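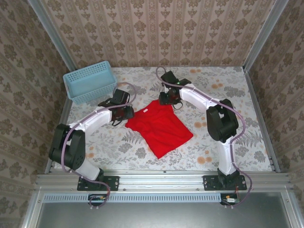
# Ballport student project: progress report to Dromeck

Prepared by Nathalie Turcotte, Apr 2, 2018

## Summary

The team is on schedule for the second payment. The enclosure is finished, both arms are mounted on the front rail, and work has moved from wiring to cloth handling. The task agreed with Dromeck is unchanged: pick up a T-shirt lying at any angle, fold it and place it in the basket at the back left. Folding is at an early stage.

## Enclosure and arms

The hoses now run outside the elbows, with ties at the bottom ends. Dwight Landry has asked for a longer loop at the left elbow, as the present one tightens when the arm reaches for the back corner. The controller boards stay at the front beside the cable duct, where students can get at them without leaning over the work surface.

We kept the printed table covering and the patterned wallpaper. Jaxon Melnyk's first colour filter was tuned on a plain bench and did poorly against the flowers, so it has been replaced. The red shirt is the reference garment for all tests until August. A grey one will follow – it is expected to be harder against the fern print.

## Gripping

Noémie Boychuk leads this part. The yellow fingers are hollow-pocketed and close on a pinch of cloth near a hem. A single layer is held well. Where the hem is doubled over, the fingers sometimes take both layers and sometimes only the upper one, and the software cannot yet tell which. The Nundar force sensor has been ordered for this purpose.
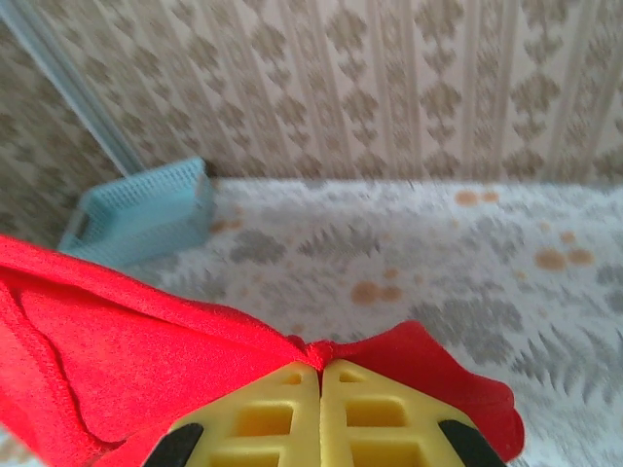 *Page last changed by N. Turcotte: section on gripping revised, spending added.*

The wrist camera picture blurs at the speed we use for lifting. For now the arm pauses before each image is taken, which adds 2 seconds to a cycle. Bláthnaid Mac an tSaoi is testing a shorter exposure with more light.

## Attendance and spending

The club has 14 members, eight of whom have passed the safety check and may run the arms. Spending this period came to £600, mostly on finger moulds and spare cable. The Duman power supply was returned under warranty and cost us nothing.

## Next period

- Lengthen the left hose loop and repeat the reach test.
- Fit the force sensor to the left gripper first.
- Record sleeve folds from both sides of the shirt.
- Agree with Dromeck whether a crumpled start position counts towards the final trial. We would prefer that it did not – the present method needs a visible hem.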